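Part-Time Returns Clerk, Trudo Mail Order, Clivdale

Trudo sells replacement parts for things most people throw away: lamp switches, drawer runners, the little rubber feet that fall off toasters. We have been doing this from the old creamery building in Clivdale long enough that customers write to us about their kitchens. Some of them also send things back, and that is where you come in.

We are looking for a part-time returns clerk, 36 hours over each two-week period, starting in October. The job is to open what comes back, work out what it is, decide whether it can be sold again, and refund the person who sent it. The second step takes the longest. Our catalog runs to 1610 items, and a good many of them are small, beige and shaped like each other.

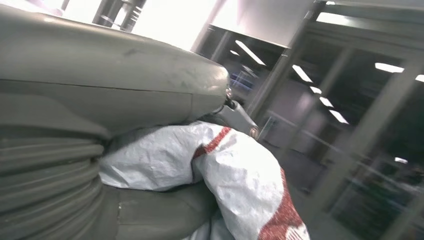

On site at Clivdale.

A normal shift starts at 7:30 a.m. with the overnight mail. You would log each package, match it to an order, and put the item in the right bin. Up to 275 packages come in during a busy week, mostly after the holidays, when people discover that the drawer was a different drawer. Notes from customers should be read all the way through. The order number is usually in the last line, after the part about the brother-in-law.

You will also answer returns email for an hour each afternoon. We don't use scripts. We ask that you be polite, get the refund amount right, and avoid the word "unfortunately" more than once per message.

What we need from you:
Clear handwriting, or at least handwriting you can read yourself the next day.
Basic spreadsheet skills. Ours is called Toprak, after the town where the man who built it was vacationing at the time. It has its moods.
The ability to lift a full mail tub and to stand for a good part of the shift.
Patience with tape.

Warehouse or post office experience would be nice. So would a driver's license, as we sometimes need someone to make the run to our Eltham storage unit, where we keep the slow sellers and one very large box of left-handed hinges.

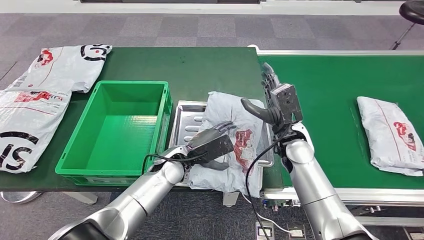
Pay is hourly and reviewed after 9 months. You get paid vacation in proportion to your hours, a staff discount that will make you unreasonably popular with relatives who own old appliances, and a parking space that floods only at the far end. There is a break room with a working stove. The coffee is free and tastes it.

To apply, send us a resume and a short letter. In the letter, tell us about something you repaired, or tried to. We don't mind how it came out. Please don't mail us the object.

Drop applications at the front counter in Clivdale before 4 p.m., or use the form on our jobs page. Interviews take half an hour and include a short sorting exercise with real stock. Bring reading glasses if you own them.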